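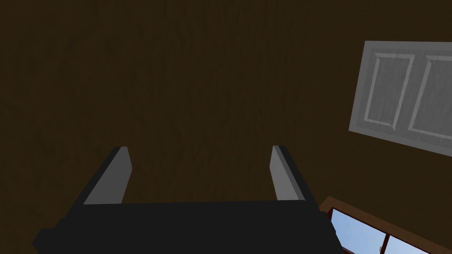 Words by Ruth Hallam
Staff writer

Oct 13, 2022

The piano tuner who covers Pundis and the villages north of it has 171 instruments on her books. She tunes most of them twice a year, once in May and again when the heating has been on for a few weeks.

"People ring me in September and I tell them to wait," she says. "If I do it then, it will be out by Christmas."

She came to the work late. She was a bookkeeper at Skillov for nine years and took evening classes in piano repair at Fasevel, an hour away by bus. The first piano she tuned for money belonged to a neighbour. It took her most of a day.

"I charged what I would have charged for an hour. I broke a string and had to go back with a new one."

Now a normal tuning takes 90 minutes. Older uprights can need two visits, the first to bring the pitch up and the second, a fortnight later, to tune it properly. She charges 40 pounds for the extra visit and says few people argue.

The piano she likes best is the grand in the McKinnon Hall. It was restrung three years ago, with the 2,530 pounds for the job coming from concert takings and a raffle. Before that, the bass end was "like hitting a radiator".

She is often asked to value pianos, usually when a house is being cleared, and she dislikes doing it. Many uprights are now given away, and moving one down a flight of stairs can cost up to 500 pounds.

"They tell me what their grandmother paid for it. I say it's a good piano if someone plays it."

She does not play much herself – a few hymns and some dance tunes, enough to hear whether the middle octaves are right. Her own piano, she says, was last tuned two winters ago.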